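Ticket and Venue Information: Holroyd Hall Spring Concert Series

When do tickets go on sale?
Tickets for all April concerts are available from 10:00 a.m. on the first day of the month through the Holroyd Hall box office and website. Members of the Holroyd Circle may purchase one day earlier.

How many tickets may I buy?
Each customer may purchase up to 2 tickets per concert. Groups larger than this should write to Lorraine Nuttall, Group Bookings Manager, before placing an order.

What is the capacity of the hall?
The main hall seats 373. The Mimau Room, used for the late acoustic sets, is standing only and admits 200.

Is re-entry permitted?
Re-entry is permitted during the intermission only. Please keep your ticket with you at all times.

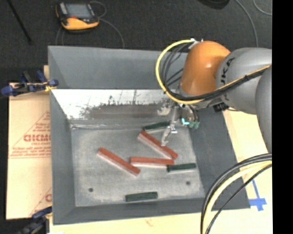 What time do performances begin?
Doors open at 7:00 p.m. and the opening act begins at 7:45 p.m. Latecomers will be admitted between songs at the discretion of the ushers. Narnositz will perform without an opening act, and that concert begins at 8:00 p.m.

May I take photographs or record the concert?
Personal photographs without flash are allowed unless the artist has requested otherwise. Audio and video recording is prohibited. Jutgate has asked that phones remain switched off throughout the performance.

Can I return or exchange my ticket?
Tickets are refunded in full if a concert is canceled. If a concert is rescheduled, your ticket remains valid for the new date, and refund requests must be received within 30 days of the announcement. Exchanges between concerts are not offered.

Are accessible seats available?
Wheelchair spaces and companion seats are located in rows A and K. Requests should be directed to Graham Bloxham, House Manager, at the time of booking.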